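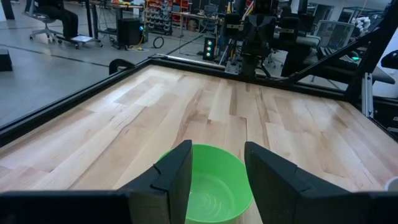
Green plastic bowl, light maple table.

How to repaint an old metal lamp shade in high gloss
October
By Hajnalka Fodor
Print this page | E-mail to a friend

I have painted many shades for my small shop, and the most common mistake is hurry. Please plan two evenings for it.

Take the shade off the lamp and remove all the electrical parts. Wash it with warm water and dish soap, rinse it, and let it dry overnight. Then sand the old paint with 320 paper until the shine is gone everywhere. The rolled edge at the bottom is difficult, so fold the paper and work it in with your thumb.

Wipe off the dust with a cloth and a little mineral spirits. If you see bare metal, put on a thin coat of metal primer. I use Bognár gray under dark colors and white primer under red or yellow.

Hang the shade from a wire, so that you can turn it without touching. Use a can of enamel that is made for lamps and can take the heat of your bulb. Spray past the edge on both sides, and keep the can moving. Three thin coats are better than one thick coat. Between coats, wait the time which is written on the can.

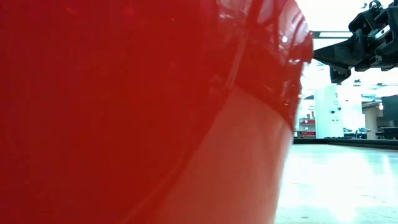

Check the gloss the next day, near a window. Turn the shade slowly and look at the reflections, and do not look at the color itself. On a rounded red surface like this one, the room comes back as warped white streaks which follow the curve, and a lamp or window can make a small, bright point. If on your shade such a point looks wide and milky, the paint has dried dull there. Sand this area lightly with 1000 paper and spray one more thin coat.

Leave the shade for 2 days before you put the lamp together again. The paint may feel dry much earlier, but a fingernail can still mark it.

Comments

Ottó Fekete
Can I use a brush? My neighbor complains of the spray smell.

Hajnalka Fodor
Yes, with a soft brush and thinned enamel. You will see some brush lines on a curved shade.

Mirela Coutinho
Mine got orange peel all over the top. I think I held the can too far away. Sanding it tonight.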